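Chapter 14
Working Rules for Shared Robot Spaces 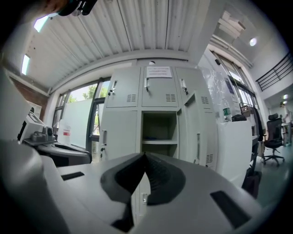 Figure 14.1 A hand-held gripper in use in a shared workroom. The locker cabinet behind it has one compartment open, with its door swung outward.

Most written standards for robots were drafted with fenced cells in mind. A growing share of the work is now done in ordinary rooms, where tools, desks, storage and people occupy the same floor. This chapter sets out the rules that apply in such rooms and the records an operator is expected to keep.

Section 14.1 covers the condition of the room before work begins, including walkways, cabinet doors and personal items. Section 14.2 deals with hand-held grippers, whose pads must be inspected at the start of each shift and replaced when the surface is worn. Section 14.3 reviews the Kernville workroom code, drawn up by Rongrong Qian and adopted in June at the Rornmont and Henero sites. The code contains 100 clauses, and the full text begins on page 307.

Key terms: shared space, hand-held tool, clear zone, operator of record

Before reading further, students should review the definitions of hazard and risk given in Chapter 2. Both words are used here in their strict sense.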